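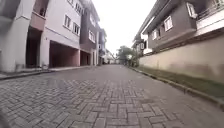

Speaker notes, Berkdale residents' evening
Talk: "In Praise of the Small Gray Brick"
Fengying Wei, 14 minutes, less if they laugh

Open cold. Ask who has looked at the street this week. Then ask who has looked at it without having dropped something.

Say I have lived here long enough to hold opinions on paving, a thing I was warned about in my youth. Mention the 400 emails on drainage. Do not read from them. Pause. Read from one.

Next bit: why blocks and not asphalt. You can lift one, fix what's underneath and put it back. Yuzhen Jin will want to say that they never go back the same way. Let her. She is right and she has brought a sample. 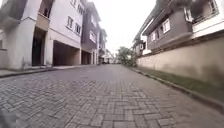
Pattern is where people fall asleep, so go fast. Blocks laid at angles to each other lock together when a car turns on them, and blocks in straight rows tend to creep. Our street can't quite commit, and you get herringbone and basket weave in the same stretch, with darker and lighter patches over the top. I like it. The man from Kelance called it "transitional" and quoted us for 159 square yards of something less so.

(If the Kelance man is in the room, call him "a contractor.")

Now joints. Sand goes in, rain takes it out, we complain in November. Hold up the jar. Do not open the jar, see last year.

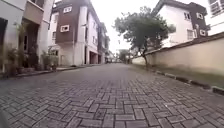

Which brings me to weeding, and to the plants people keep out by the curb. Pots are fine. Pots need watering, and the water takes the sand with it, so aim.

Finish on money. Nearly 1000 dollars in the paving fund, ask for more, sit down before questions. Yuzhen has the sign-up sheet and the only working pen.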